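How to Set Up a Small Tabletop Shelf

A two-tier metal shelf is a cheap way to get jars and bottles off the main part of a table. Setting one up takes a few minutes, and most of that goes to clearing and wiping. These steps are for a light wood table, but they work on most flat surfaces.

Step 1: Clear and wipe the table

Take everything off. Wipe with a damp cloth and a drop of dish soap, following the grain, then go over it with a dry cloth. Pale wood with a bit of shine hides smears when you look straight down, so bend low and check it against the light.
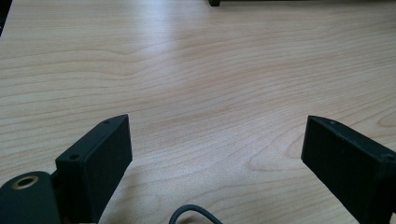
If you find a sticky ring, lay a warm, damp cloth on it for 2 minutes and wipe again. Don't use a scouring pad on a finished top. Let the table dry before you put anything metal on it.

Step 2: Place the shelf

Set the shelf on the back half of the table and leave the front half open for work. Press down on each corner of the upper tray. If it rocks, stick a thin felt pad under the short leg. Lift the shelf when you move it — dragging will mark the wood.

Step 3: Fill the lower tier

Wipe the bottom of each container first. Measure the gap between the tiers before you choose what goes there, and allow for the lids. Put the jar at one end and the bottles next to it in a single row. With one row you can get at any container without moving another.

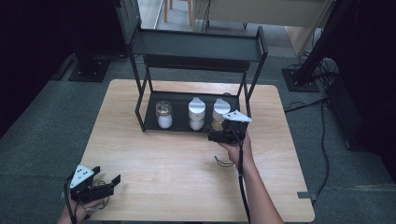

Keep matching bottles side by side, and label them if the contents aren't the same. Leave a finger's width between containers. When you take out the one at the end, grip it low and bring it straight forward so it clears the leg.

Step 4: Use the upper tier

The raised edges make the top tray a good spot for small, light things such as packets or spoons. Heavy items belong below. If the shelf feels top-heavy when you nudge it, move something down.

Upkeep

Wipe both trays once a week. Every 6 weeks, empty the shelf, lift it off and clean the wood underneath, and replace any felt pads that have worn flat.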